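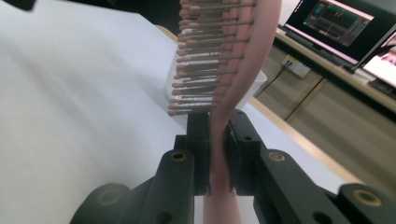

4. Does showing up count?

Campaign staff in Jumholm and Lurkstead share a belief that we found hard to shake in interviews and harder to support with data. They hold that a candidate who is seen at a neighborhood parade, fair or street festival gains votes in that neighborhood, and that a candidate who stays away loses them. The belief is old and it shapes how money gets spent. It has also been tested very little, and the tests that exist were mostly run by people who sell parade floats, signs or advice.

We collected records for 31 public events held in the two towns over three local election cycles. For each event we noted which campaigns took part and then compared the vote in the nearest precincts with the vote in precincts of similar size and party makeup. On a first pass the result looks good for the parade-goers. Candidates who took part did four points better nearby than candidates who did not.

We don't think this should be read the way campaign staff read it. Candidates choose their events, and they tend to choose places where they already have friends. In Lurkstead the six events with the largest apparent gain were all in precincts that the same party had carried in the previous election by a wide margin. When we account for the earlier vote, most of the gain goes away, and what is left is small enough to be noise. 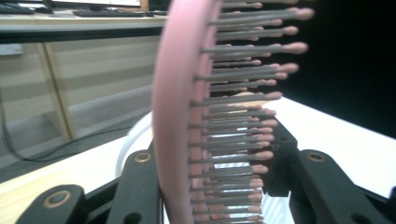 A second problem is memory. The Rangel survey, which local papers have quoted often, asked residents in February whether they had seen a candidate at a community event the year before. Many said yes. Yet a fair share of them named a candidate who, according to parade permits and press coverage, had not been there at all. People seem to remember the candidate they like as the one who came. A survey of this kind may tell us who is popular, but it can't tell us what made them so.

The Grirnuvance panel does a little better, as it asked the same residents before and after each event. Even so, only 35 of its respondents both attended an event and changed their stated choice, and they moved in both directions. We would not build a campaign plan on them.
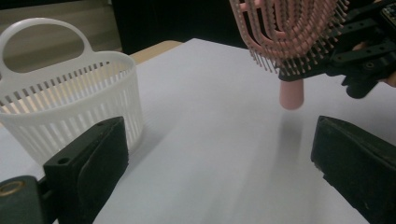 Giveaways raise the same doubts in a sharper form. Several campaigns told us that handing out useful items from a float or booth is worth more than handing out leaflets, because the item stays in the home. Nothing in our records backs this up. The idea rests on a step that is rarely spelled out, namely that using a thing brings its giver to mind. Consider everyday goods such as the pink vented hairbrush and the white plastic basket with the arched handle in Figure 4. A person may own things like these for years and be unable to say where they were bought, let alone who was running for town council at the time. If campaigns want to claim that a household item does more than that, they should be asked to keep a list of where the items went and compare those streets with others. None of the campaigns we spoke to had done so.

None of this shows that parades are useless. A candidate may meet donors there, or recruit people to knock on doors, and our precinct totals would miss both. Staying away may also carry a cost when the rival's absence becomes a news story of its own. We found two such stories in the Jumholm press, both written from statements that the opposing campaign had supplied, and we could not tell whether voters had noticed either one.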